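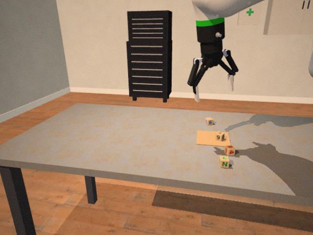

最終更新:2018/03/17

# Raltamar 活動報告(文字ブロック班)

ハンダンモント校ロボット部、文字ブロック班のシャジア・ラジプットです。班の報告書を誰が書くかでじゃんけんをして、負けました。なので私の目線で書きます。ワライチに下読みを頼んだら「話し言葉が多い」と赤字だらけで返ってきたけど、ほとんど直していません。読みにくかったらすみません!

班のメンバーは私、アキール・アライン、ダニッシュ・ミンハス、ダニッシュ・ワライチの4人。顧問はタリク・タラール先生です。ダニッシュが2人いるので、部室では名字で呼んでいます。以下でもミンハス、ワライチと書きます。

## 何を作ったか

机の上に、数字やアルファベットが描かれた木のブロックと、平たいマットが置いてあります。そこに「9をマットへ」みたいな短い指示を出すと、アームが該当するブロックをつかんでマットに載せる。それだけです。それだけ、と11月の私たちは思っていました。

全部シミュレーションの中の話です。うちの部には本物のアームがないので、部屋も机もブロックも計算機の中に作りました。部屋のモデルは先輩から受け継いだもので、奥に黒い工具キャビネットが立っていて、壁には緑の十字マークの戸棚がついています。床は板張り。先輩たちがどうしてここまで部屋を作り込んだのかは知りませんが、おかげで私たちはブロックと動作のことだけ考えていればよかったので、とても助かりました(あとで影の話をしますが、助からなかった面もあります)。

動かすプログラムの土台には、部で代々使っている Zisis を使っています。アームの関節を動かす部分、カメラ画像を取り出す部分、物理計算を一歩ずつ進める部分がまとまったもので、説明書はほぼ先輩の手書きメモです。その上に私たちが載せた「指示を読む、ブロックを探す、つかむ、置く」のかたまりを Raltamar と呼んでいます。名前はアキールがつけました。意味を聞いたら「響き」と言われました。

目標はエスポジト杯の校内予選です。課題は自由で、動作の様子を見せながら発表して、審査の先生方から質問を受ける形式でした。

## 役割

- アキール:文字の認識
- ミンハス:グリッパと、つかみ方の計画
- ワライチ:アームの軌道、ログの整理
- 私:場面の自動生成、採点プログラム、あと報告書(じゃんけん)

一応こう分けたんですが、途中からはかなり混ざっています。とくに認識まわりは全員が一度はさわっていて、誰が書いたのかわからない関数がいくつもあります。来年の班の人、ごめんなさい。

## 11月:まず一個つかむ

最初の壁は、認識でも軌道でもなくグリッパでした。使っているのは三本指のグリッパで、黒い関節つきの指の先に白いパッドがついています。見た目はかっこいいんです。かっこいいんですけど、四角いブロックに対して三本の指をどう当てるかって、やってみるとすごく悩みます。

二本指なら、向かい合う面をはさめばいい。三本指だと、一本を片側、残りを反対側に当てるのが素直です。ただしブロックが小さいので、片側の指どうしの間隔が広すぎると、角に引っかかってブロックがくるっと回ります。ミンハスの最初のプログラムは見事に毎回回しました。つかむというより、こまを回しているみたいでした。

直し方は地味で、指を閉じはじめる前の開き具合をせまくして、閉じる速さも落としました。それから、ブロックの向きを見て手首を先に回しておくようにしました。最初は手首を固定していたんです。斜めに置かれたブロックに、まっすぐな手を下ろしていたわけで、そりゃ回るよね、という話です。

もう一つ、指先と机の衝突もありました。指を深く下ろすほどしっかりつかめるのですが、深すぎると指先が机に当たって、物理計算の中でアームがびくんと跳ねます。はじめて跳ねたときは全員で笑って、そのあと同じことが続いて誰も笑わなくなりました。最終的には、ブロックの高さの真ん中より少し下をねらって下ろし、机に近づいたら速度を落とす、という形に落ち着いています。

この時期の学びを一つだけ書くなら、アームは毎回ブロックの真上の高いところで一度止める、です。ワライチが入れた「待機姿勢」というもので、指を開いたまま机のだいぶ上で静止します。時間のむだだと私は思っていたのですが、この姿勢を挟むようになってから、どこで失敗したかがログからすぐ読めるようになりました。待機までは正常、下降で失敗、とかね。反対していた私が今ではいちばんこの姿勢を頼りにしています。

## 6と9の問題

この報告でいちばん書きたかったところです!

ブロックには面ごとに文字が描かれていて、前の面と上の面で文字が違うことがあります。私たちは最初、そこをまったく気にしていませんでした。「4のブロック」と言えば4のブロックだと思っていたんです。でも上の面にはアルファベットが描いてある。上から見れば、それは4のブロックではなくて、そのアルファベットのブロックです。

部室で一時間ぐらい議論しました。

アキールの意見は「どの面でもいいから、その文字が見えていればそのブロックとする」。ミンハスの意見は「上の面だけ。アームは上から行くんだから」。ワライチは「前の面だけ。人間は前から見て指示を出すんだから」。私は採点係なので、どれでもいいから早く決めてほしい、という立場でした。

結局、前の面で決めることにしました。決め手はタラール先生の一言で、「指示を出す人はどこに立っているの?」と聞かれて、全員が机の手前側を指さしたんです。それならもう答えは出ています。

で、やっと本題。前の面だけ見るとしても、6と9は回せば同じ形です。ブロックが普通に立っていれば問題ありません。でも私の場面生成プログラムは、最初の版ではブロックの向きを完全にでたらめに決めていました。つまりブロックが上下逆さまに置かれることもある。逆さまの6は、どう見ても9です。人間が見ても9です。採点プログラムは、そのブロックの中身の名前が6だと知っているので、アームが「9」の指示で逆さまの6をつかむと不正解にします。

アキールはこれで数日間、自分の認識プログラムを疑い続けました。学習画像を増やしたり、輪郭の取り方を変えたり、コードを頭から書き直したり。私の採点のせいだとわかったとき、彼は何も言わずに購買に行って、自分のぶんだけパンを買ってきました。あれは怒っていたと思う。

対策として、場面生成では文字が正しい向きで立つ置き方しか選ばないようにしました。水平方向の回転は残しています。ずるいと言われればずるいです。6の下に線を引く案もあったんですが、ブロックの絵柄は先輩のモデルのままにしておきたくて、やめました。本物の積み木セットだったら線がついているものもあるのかな。誰か知っていたら教えてください。

おまけで、NとZも同じ仲間です。Nのブロックが横倒しになるとZに見えます。6と9の件を直したら、こちらも一緒に直りました。ちょっと得した気分。

色も手がかりになるんじゃないか、という話もしました。4は赤、Nは緑なので、色で先にしぼればたしかに速いんです。でも6と9はどちらも暗い色の文字で、肝心のところで役に立ちません。それに色に頼ると、塗り分けを変えただけで動かなくなります。色はあくまで、文字の認識で迷ったときの補助にしました。

## 影のこと

冬に入ってから、認識の成績が日によって違うという不思議なことが起こりました。同じプログラムで、同じ机で、です。

原因は照明の位置でした。ミンハスが見ばえをよくしようとして、光源をちょこちょこ動かしていたんです。光源が動くと、アームの影が机に大きく落ちる場所も変わります。アームの形がそのまま灰色の影絵になって机の上に伸びるので、これがブロックの前の面やマットにかかると、認識側から見た明るさががくっと変わります。

私たちが使っていたのは、画像を白と黒に分けてから文字の輪郭を探す方法でした。しきい値は固定。影がかかると木の明るい部分まで黒の側に入ってしまって、文字ごと消えます。机の天板が灰色なのも地味に効いていて、影の色と机の色の差があまり大きくないので、どこまでが影なのかを自動で見つけるのも簡単ではありませんでした。

やったことは次のとおりです。

1. しきい値を画像全体で一つに決めるのをやめて、場所ごとに周りの明るさから決める
2. 撮影のタイミングを、アームが動き出す前にする
3. それでも自信が低いときは、アームを横にずらしてもう一度撮る

いちばん効いたのは最初のものです。撮影のタイミングの変更は、やってみたら効果がよくわかりませんでした。というのも、私たちの初期姿勢だとアームはもう机の上に出ているので、動き出す前でも影は落ちているんですよね。気づいたのは実装が終わってからです。消すのももったいないので残してあります。

ミンハスには「光源をさわるときは設定ファイルにメモを残す」という約束をしてもらいました。今のところ守られています。

## マットに載せる

つかめるようになったら、次は置くほうです。マットは薄い長方形で、場面によって少し斜めに置かれます。まっすぐ置かれたマットだけだと簡単すぎるので、わざとそうしました。

「載っている」の判定はもめました。ブロックの底面が全部マットの中なら文句なし。では角だけはみ出していたら? マットの上に載っているけど倒れていたら? 前に置いたブロックをはじき出して、新しいブロックが載ったら?

採点係の権限で、こう決めました。

- 底面の中心がマットの内側にあること
- 指を離したあと、動きが止まっていること
- 指示の対象でないブロックを、マットに載せたり落としたりしていないこと

最後のを入れたら、成績ががくっと下がりました。みんな黙りました。でも人に見せるものなら、隣のブロックを吹き飛ばしておいて成功ですとは言えないと思うんです。ワライチは最後まで「別々に採点すればいい」と言っていて、それも一理あるので、ログには両方の結果を残すようにしてあります。

隣のブロックに当たる原因は、だいたい開いた指でした。三本指は開くと思った以上に幅をとります。Nのブロックと4のブロックが近くにあるような場面だと、片方をつかみに行くだけで反対側の指がもう片方に触れることがあります。これに対してミンハスが書いたのが、手首の向きの候補をいくつか試して、指の通り道に他のブロックが入らないものを選ぶ、という処理です。候補が全部だめなときは、いちばん余裕のある向きでゆっくり行きます。力技ですけど、けっこう賢く見えます。

マットの端に置きがちなくせもありました。これは私のミスで、マットの中心の座標を渡しているつもりが、角の座標を渡していました。直したら中心に置くようになって、そうしたら今度は、もうマットにブロックがあるときに真上から重ねようとするんです。積み木としては正しい気もするんだけど、課題としては困ります。今は、マットの空いているところを探してから置きます。

## まとめて回した結果

締め切り前に、場面を自動で作って2000回の試行を流しました。部室の計算機を夜通し動かしたので、翌朝の部室はむわっとしていました。

失敗は299回。これは厳しいほうの採点です。もう少しいくと思っていたので、朝に数字を見たときはちょっとへこみました。アキールは「300いってない」と喜んでいて、その前向きさは見習いたいです。

失敗のログを手分けして読みました。多かった順に並べるとこうなります。

| 順 | 内容 | 主な場面 |
|---|---|---|
| 1 | 隣のブロックに指が当たる | ブロックどうしが近い |
| 2 | 文字の読み違い | 影がかかる、面が斜めを向く |
| 3 | 持ち上げる途中で落とす | 角をつかんでいる |
| 4 | 置いたあとに倒れる | 離す位置が高い |

順位だけで件数を載せていないのは、一つの試行に原因が重なっているものがあって、分け方が読む人によってずれたからです。たとえば、隣に当たったせいでブロックが回って、そのせいで角をつかんで落としたものは、どこに入れるのか。アキールと私で同じログを読んで、違う欄に入れていました。次にやるなら、読む前に分け方を決めます。これは本当に反省しています。

面が斜めを向くときの読み違いは、カメラが一つだけなのが痛いです。前の面が横を向いてしまうと、文字がつぶれて細くなります。4は細くなっても割とわかるのに、Nは縦棒がくっついて、何だかわからないかたまりになります。カメラを増やす案もありますが、Zisis のカメラ部分は先輩のメモがいちばん読みにくいところで、手をつけられませんでした。

## エスポジト杯の校内予選

発表はアキールとワライチがやって、私は画面の操作、ミンハスは後ろで祈る係でした。

見せたのは、審査の先生にその場で指示を言ってもらうデモです。指示は「6をマットへ」でした。よりによって6! アームが待機姿勢で止まっている間、本当に長く感じました。ちゃんと6をつかんで、ちゃんとマットに置いてくれました。指を離したときにブロックがかたっと揺れて、後ろから変な声が聞こえたけど、たぶんミンハスです。

質問はこんなものが出ました。

**本物のアームで動きますか。** 試していないのでわかりません、と答えました。指先とブロックの摩擦は計算上の値で、本物だと滑り方が違うはずです。ワライチはここで摩擦の話を長くしすぎて、タイムキーパーに鐘を鳴らされました。

**同じ文字のブロックが複数あったらどうなりますか。** 今は最初に見つけたほうをつかみます。そこを質問されるとは思っていなくて、アキールが「よい質問ですね」と時間をかせいでいる間に、私がコードを確認して紙に書いて渡しました。

**机のほかのものを見間違えませんか。** 文字を探す範囲を机の天板に限っているので、奥のキャビネットや壁の戸棚は最初から見ていません。これは準備していた質問だったので、すらすら答えられました。戸棚の十字マークは、範囲を限る前に「4」と読まれかけたことがあるんです。そこまで話したら、ちょっと笑いが起きました。

結果は予選通過でした。講評では、失敗例を隠さずに見せたのがよかったと言ってもらえました。一方で、発表資料の字が小さいという指摘もあって、それは私の担当です。はい。

## 使い方のメモ(引き継ぎ用)

動かすときは、場面、指示、採点のモードを設定ファイルに書きます。最低限はこれだけ。

```
scene: blocks_and_mat
target: "9"
face: front
upright_only: true
scoring: strict
```

気をつけてほしいところを書いておきます。

`target` の数字は必ず引用符で囲むこと。囲まないと数値として読まれて、文字との比較に全部失敗します。エラーは出ません。アームが待機姿勢のまま永遠に考えこんでいるように見えたら、まずここを見てください。

`upright_only` を false にすると、例の逆さま問題が復活します。やってみたい人は止めません。

`scoring` を loose にすると、隣のブロックに当たっても成功になります。人に数字を見せるときは、どちらの採点かを必ず書くこと。

照明の設定は別のファイルです。さわったらメモ!

それと、工具キャビネットの引き出しは開きません。モデルとしては飾りです。新しく入った人がよく開けようとするので先に書いておきます。

## 次にやりたいこと

- カメラをもう一つ増やして、前の面が斜めでも読めるようにする(誰かメモを解読して)
- 指示を続けて出せるようにして、マットの上で単語を作る
- 指先のパッドの摩擦を変えて、どこまで滑りやすくしても持てるかを調べる
- 失敗の分類表を、先に作る

単語を作る案は私が出しました。数字のブロックが混ざっていてもいいので、まずは短いものから。ミンハスは積み上げるほうをやりたいらしくて、いま部室のホワイトボードの左半分が単語派、右半分が積み上げ派になっています。

本選の準備もあるので、このページは進んだらまた書き足します。コードを見たい部員はアキールに声をかけてください。共有フォルダの鍵は彼が持っています。

ダニッシュ・ワライチ追記:摩擦の話の続きが聞きたい人は、放課後に部室まで。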